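## 4. Closing the Quarter in Sturno

Closing a quarter locks every sales figure in it. You can reopen one afterward, but the button is three menus deep and asks you twice, in a tone.

Before you start, have these to hand:

- till totals for all stores, outlets included
- the wholesale ledger, exported from Briem
- the exchange rate sheet head office sent out in February, and no other exchange rate sheet

**4.1 Load the store figures**

1. Open **Reports > Quarter > New**.
2. Choose the label. Skinddale and Hinholm are separate labels with separate books, however often their handbags share a window.
3. Click **Import Tills** and wait for the green bar. It pauses at the end for longer than seems polite. Leave it alone.
4. Check the store count at the bottom of the page. A full Skinddale import shows 282 stores. If yours is short, a store has not sent its totals, and somebody will have to phone them.

> **Note:** Pop-up shops count as stores while they are open. Once closed, they move to **Other Retail**, where they stay until the end of the year looking like a mistake.

**4.2 Add wholesale**

5. Click **Add Ledger** and pick the Briem export.
6. Match any unmatched accounts by hand. Department stores change their legal names more often than their window displays, so expect a few.
7. Enter returns as a positive number. Sturno subtracts them for you. Enter them as a negative and it adds them to sales, which makes for a wonderful quarter and a difficult meeting.

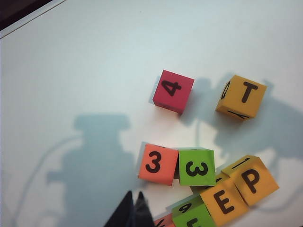 **4.3 Set the comparison**

8. Under **Compare With**, select the same quarter last year. The default is the previous quarter, and comparing winter coats with summer sandals tells you mainly that it got cold.
9. Tick **Constant Rates** to see growth with currency swings taken out. Leave it unticked for reported growth. Management will ask for both and quote the larger.
10. Click **Preview**.

> **Caution:** Error 454 means the two periods use different currencies. Do not click **Ignore**. It does exactly what it says.

**4.4 Lock and send**

11. Read the preview all the way down. Markdowns are on the last page, for reasons of layout.
12. Click **Lock Quarter** and type the label name in full.
13. Send the PDF to Attila Vincze in Group Reporting. He needs it 5 working days before the results go out. Spreadsheets will be returned to you without comment.

To reopen a locked quarter, see section 5.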